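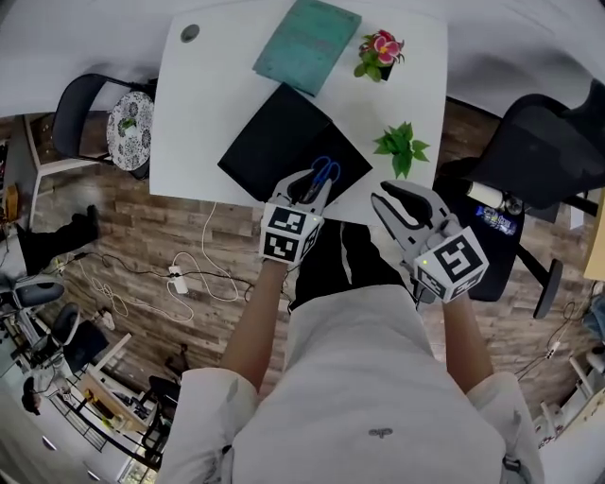
Brikano handheld gripper pair – a review after one semester

Our robotics club bought a pair of these for the student project in our second year course, where the groups record simple table tasks by hand and then train a small model on the recordings. I run the lab hours. We have used them from the start of the semester until May, with 41 students sharing one pair, so they have had a fair amount of handling.

The set cost us 969 dollars with the charger and the case. Shipping was extra. You get two grippers, the marker cubes, a spare set of finger pads and a printed sheet of instructions. The sheet is short and the drawing for the cube mount is wrong way up. Siu-fong Yen in our group redrew it and we keep her version taped inside the cupboard door.

Setup

Attaching the cubes took ten minutes. Getting the tracking to agree with the software took most of an afternoon. The Setiawan plugin reads the markers well enough once you have typed in the right cube size, but the default value is for the older model and there is no warning. If your gripper positions come out too far away, check that first.

Each gripper has a small green light. You want both on before you record.

In use

The grippers are comfortable for short sessions. Students with small hands had to stretch for the trigger, and most people wanted a break after 20 minutes. The weight sits toward the front.

Grip is good on anything with an edge. Scissors, book covers, plant pots and boxes were all fine for our groups. Scissors are a good early task. They lie flat, so you have to come in at a low angle, and students soon find out how much they normally do with their fingertips. Thin paper was poor. Coins we gave up on.

The rubber pads are the weak point. Ours began to peel at the tips after 53 hours of logged use. We glued them back and later changed to the Cuka pads, which are a little thicker and have held so far. You need to redo the closed position in the settings after changing them.

Tracking drops out when one hand crosses in front of the other. That is true of any marker system, but it caught out nearly every group in the first week. We now ask students to plan the task so that each hand keeps to its own side. A plain table helps too. Glossy covers gave us some bad readings under the ceiling lights.

Compared with the Gradness

We had the Gradness set on loan last year. It is lighter and the trigger is smoother, but the fingers open less and it would not take our larger boxes. The Gradness software is better. If your class only handles small objects I would look at that one first.

Support

I wrote to Brikano twice. The first reply came the next morning and solved the problem. The second, about spare pads, took three weeks.

Verdict

Four out of five. It is a solid set for a class or club that can spare an afternoon for setup. Order extra pads at the same time – the single spare set will not last the semester.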